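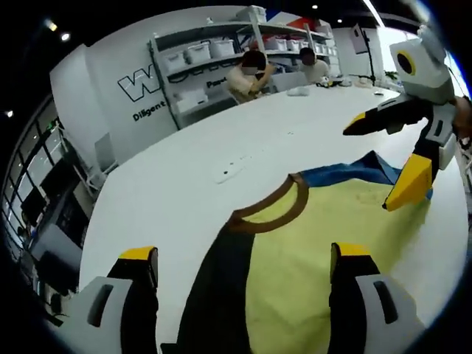
Sorting table, with the yellow garment with the brown ribbed collar laid out.

Iddale Clothing Exchange - minutes, 2023-01-12
Present: Rigoberto Arboleda (chair), Zewditu Tsegaye (minutes), four others
Apologies: Correa branch

1. November minutes
Agreed, though Zewditu doubts that "sorting is now under control" was ever true.

2. Sorting and folding
The November intake was given as 2,306 garments, of which 1,012 were recorded as folded and shelved. Rigoberto asked who had checked. No answer. He would like to see the shelves before the figure goes into any report.
Mixed-color tops still have no pile. The yellow one with the dark panel was put forward as a test case: light or dark? Three views were offered. Left open.
It was claimed that laying each piece flat, collar to the back of the table, saves time. Zewditu will believe it when the boxes go out on schedule.

3. Zitbridge racks
Quote received: $995, delivery extra. Rigoberto asked what was wrong with the old racks. Deferred.

4. Trultoleo labels
A second trial was proposed. The first lot peeled. Not agreed.

Action: RA to look at shelves. ZT to write up one rule for mixed colors - one, on one page.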